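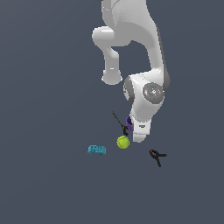

Simulated arm over five small objects, two clamps and a tennis ball among them.

Search this site Go Advanced

A simulated score is a claim about the simulator

By Zuzanna Grabowska

In February our reading group spent an evening on the Domar grasping results. The headline figure is 300 simulated clutter layouts, and most of the talk was about how large that number is. I think it is the wrong number to look at.

A rendered floor has no dust on it. A tennis ball in a physics engine is usually a sphere with a friction value that somebody typed in. A spring clamp is harder. It has thin parts, a hinge and a shape that catches on whatever is next to it. Many engines swap the real outline for a few simple solids so the contacts can be solved quickly. If the solids are a little too fat, the fingers hit something that would not be there on a bench. If they are too thin, the arm gets a grasp it did not earn.

I am not against simulation. At Zekavgate I use it every working day, and I would not let an untested planner near hardware. It finds crashes, bad joint limits and plain coding mistakes for almost no money. What it does poorly is rank two methods that are close together. We once had 9 points between two planners in simulation. We ran both on the bench with 16 objects and the order flipped. The cause was the friction setting on 6 of the models.

So I would ask for two things in every paper of this kind. Print the contact settings, all of them, in the main text. Then run a small real set, even a dull one, and report it beside the simulated set with the failures listed by object. Ramasamy did this with their last release and the table was ugly, and I learned more from it than from the video.

Reviewers could start asking for it at the next round. Until they do, I will keep reading the appendix first.

Related items
Mernent gripper notes, part two
Why our friction values were wrong
Clutter benchmarks: a short reading list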